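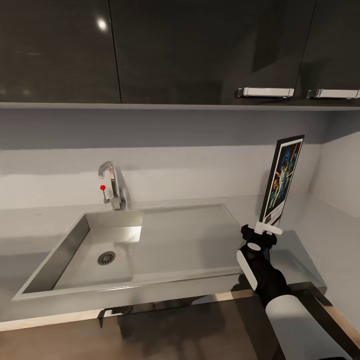
Page last updated: 19/09/2025

Filed under: Religion and Society > Congregational Studies

7 shares | 2 comments

4.2 Home groups and the visiting speaker

Figure 2. Kitchen interior (computer rendering), dark gray upper cabinets with bar handles.

The churches in Treltutcombe and Waltden both invite outside speakers, but they prepare for them in different ways. In Treltutcombe the talk is announced from the pulpit and people come to it without further preparation. In Waltden the home groups read the speaker's set passage in the weeks before the visit, using the Lightfoot study booklet. Most groups meet in a member's kitchen or living room (a domestic interior is shown in Figure 2) and end with prayer.

We sent a questionnaire to 100 adults who had attended the May talk in either town, and 60 returned it. Respondents from Waltden were more likely to name the passage the speaker had used and to say they had discussed it with someone afterward. Respondents from Treltutcombe wrote more about the speaker's manner and personal story. Several said they had bought a book at the door and had not yet opened it.

The difference should not be put down to the booklet alone. Waltden has had home groups for a long time, and people who join them may already be more inclined to talk about sermons. The Waltden talk was also shorter and was followed by open questions, while the Treltutcombe talk closed with a hymn.

Group leaders were interviewed separately. They described the booklet as easy to use but too long for one evening, and two groups had dropped the closing exercises. One leader preferred the older Brekitz outline, which gives only the passage and a page for notes. Newer members of her group found it harder to follow.

Answers on giving and on regular attendance are reported in Section 4.3.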